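Home | Manuals | Downloads | Owners' Forum | Contact
Search manuals Enter keyword Go

Korada Hull Tender, Section 4: First Trim and Ballast Check

Updated Jul 10, 2026 by Seon-mi Joo

This is my favorite part of the whole set-up, when the Korada stops being a boat on a cradle and starts acting like a patrol vessel!

1. Moor at a sheltered berth with both lines doubled.
2. Switch the ballast panel to MANUAL.
3. Open the forward valve and let in 2000 liters. The gauge lags a little, so give it a minute.
4. Repeat aft, to the same figure. You should now have 4000 liters on board.
5. Read the draft marks on both sides and write them in the trim log.

CAUTION: Never open the forward and aft valves together.
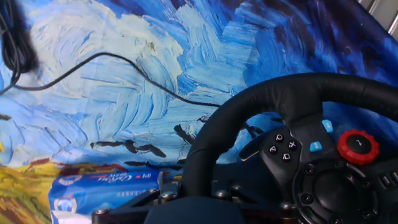
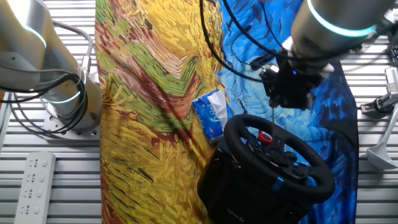 6. Press and hold TRIM until the panel shows code 66. Love that little beep!
7. Compare your draft readings with the table in Section 9. If bow and stern differ by more than the table allows, pump out and go back to step 3.
8. Return the panel to AUTO and close the valve covers by hand.

NOTE: Hulls numbered below 1543 have the older Leckie pump, with the bleed screw on the port side. Bleed it before step 3.

NOTE: Crews working out of Lirkby should use the brackish water column in the table.

Comments

travis_m: Ours is a Leckie hull and step 3 went fine after a second bleed. Great write-up.

Dockhand: Does the Travano refit kit change the numbers in step 4?

Seon-mi Joo: Same numbers, new valve covers. Enjoy them, they're lovely!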